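Curnik Users Group, Starthorpe chapter
Minutes, Dec 20, 2018
Held in the upstairs room, Savville Library

Quorum was reached on the second attempt, after the people in the hallway were told that the hallway did not count.

1. Minutes of the last meeting
Approved. One member asked that "lively discussion" be changed to "argument." Changed.

2. Noise node
The noise node still gives a different result each time a graph is reopened, even with the seed locked. Two members consider this a bug. One considers it a feature and has built a whole fire effect on it. The chapter will file a report and apologize to the fire.

3. Gradient ramps
The new ramp editor allows 80 color stops. It was asked who needs 80 color stops. A member showed a ramp with 14, and the room agreed it was brown. Request to the developers: let us type in a stop position instead of dragging it. This is the fourth time we have sent this request, and the wording has gotten shorter each time.

4. Yeon exporter
The exporter now writes 8-bit and 16-bit height maps. It labels both of them 8-bit. Workaround: look at the file size. Someone will add this to the wiki, where it will join the other workarounds in no particular order.

5. Shared node library
The library holds four nodes called "Blur Better." None of them has notes. Agreed that each author will add a line saying what the node does and which inputs may be left empty. Agreed also that "see inside" is not a line of notes. Anything without notes by March moves to the folder called Attic. A motion to rename Attic to Trash failed, 8 to 4.

6. Tiling contest
Theme for the next round is gravel. Entries must tile in both directions. Last round's winner tiled in one, and the minutes record that feelings remain strong.

7. Any other business
The projector adds a green tint to everything. Members are asked to stop correcting for it in their files.
Snacks: no change to policy, no snacks.

Next meeting in March, same room. Bring your own power strip.

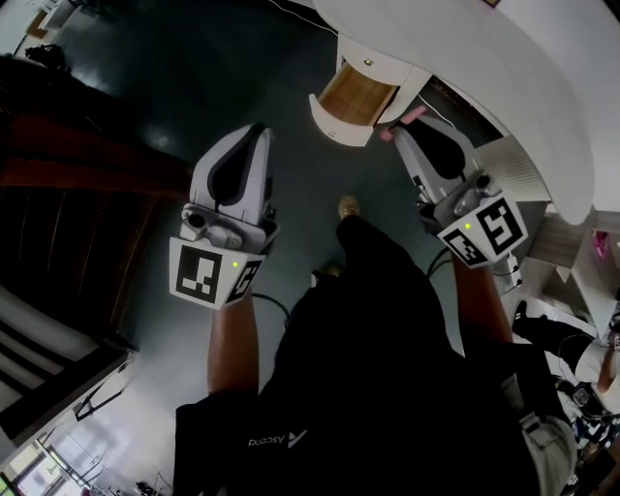 A gripper in each hand, with a drawer open at the white cabinet.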